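Robots That Learn From Examples

How does a robot learn to clear a table? You could try writing a rule for every move: reach forward, stop, close the gripper, lift. But rooms are messy and no two are the same. A rule that works in one kitchen may fail next door.

So many teams do something else. They give the robot examples and let a computer program find the patterns in them. At a lab called Vutstead, the examples start out in rooms that exist only inside a computer. This is called a simulation. It works a bit like a video game, with floors, walls and furniture a robot can move past.

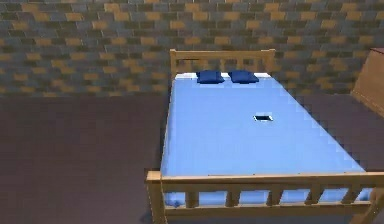
Page 3

A bedroom like this one is good for practice. The bed is big and easy to spot. The small flat thing lying on the blue sheet is much harder. To pick it up, a robot would have to find it first, then work out how to reach over the bed.

A person steers the robot through the job using hand controls. The computer saves what the robot's cameras see and how each joint moves. One job, from start to finish, makes one example. Some people call it a "demonstration," which means showing how something is done.

Shivam Pathak steers robots for a project named Praltedero. His team wanted 4000 examples. By August they had 2363. They also had 141 that could not be used as they were, mostly because the recording stopped too early. Those jobs had to be done again.

Do the examples all have to be the same? No. If the bowl were always in one spot, the program might learn the spot and never learn the bowl. The team moves things, swaps the furniture and starts the robot from different places.

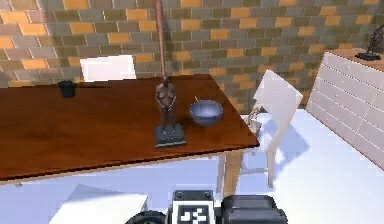

A statuette and a bowl on the table, with part of the robot at the bottom.

When there are enough examples, the program studies them for many hours. Then it gets a test in a room it has never seen, with no person steering. If it keeps missing the bowl, the team goes back and records more examples with bowls.

Words to know
Simulation: a make-believe place run by a computer
Gripper: the part of a robot that holds things
Demonstration: one job, shown from start to finish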